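Home | Visits | Notes | About

Open day at Skirnside, Presport
Posted 2018-05-20 by Asanka Wickramasinghe
14 shares | 3 comments

Back on the train, typing this up before I lose it. Sorry for the state of it.

Skirnside packs snack boxes for offices and schools. Small orders, mixed flavors, lots of changes. They opened the doors for an afternoon and I got in on the second tour. Coffee fine, badges late, sign-in took forever. Parking is a nightmare, take the bus from Presport station and get off at Shearer Street.

I went for the sorting benches. Robot arms picking wrapped bars off a mat and putting them in bins. Sounds like nothing. But mixed picking is the job the packers there complain about most, 90 minutes at a stretch on the old rota, same reach, same twist of the wrist. Shoulders go first, they told us. Now they rotate off it and the arms do part of the sorting. Part, not all. The crew still load up, check the bins and fix whatever goes wrong.

Our guide was Jessie Dunbar. Fast talker, I got maybe half of it down. She started on the packing side and moved over to the benches in December, with two weeks of training and then straight in. She said the hard part was learning when to leave the thing alone. First few days she kept wanting to reach in and do it herself. Wrappers are awkward - shiny, floppy at the ends, and they lie across each other. 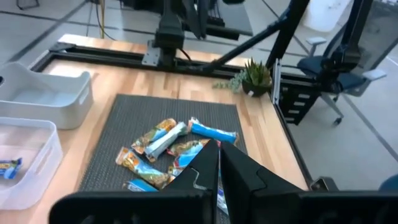
Has anyone lost their job over it? Two packing posts were not refilled when people left, and the rest of the crew kept their hours.

Got that from Jessie and then again from a supervisor by the lockers, same story both times. Neither one dodged it, I'll give them that. What has changed is the shifts. Less evening work, more early starts, and the early starts are not popular. If you have kids to drop off it's a real problem. There's a swap sheet on the wall by the canteen and it was full of crossings out.

Pay came up too. Bench work gets a small extra per hour, but you have to pass a sign-off first and there is a wait for it. A woman on our tour asked why the sign-off only runs at the Plevcombe site. No good answer, something about the trainer being based there. Three of the Presport crew are still waiting.

Other stuff, no order:

Noise. Much lower than the old packing hall, you can talk in a normal voice.

Stopping the arm. Anyone on shift can do it, no need to ask. Jessie was very firm on this. In the early weeks people were scared they'd get blamed for lost time so they let bad picks run, and somebody had to sort the mess after. Took a couple of team meetings to shift that.

Mixed bins. Bars of different kinds in the same bin is fine for some orders and wrong for others, and the packers know which from memory. That's the knowledge that never got writen down. They are writing it down now, the older hands read it out and someone types. 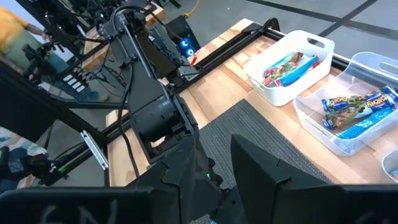

Jessie Dunbar mentioned on the way out that she goes home less sore these days but misses the talking, because on the old line you stood shoulder to shoulder and at the benches everybody is watching their own arm.

I've heard the same at other places. Asked if they'd thought about moving the benches closer together. They have, it's down to floor space and who pays for the cabling.

Didn't get to see the loading end, we ran out of time and the next group was alredy waiting. Would go again for that. Plevcombe has its own open day later in the year, no date yet. Bring flat shoes.

Share | Print | Older posts
Back to top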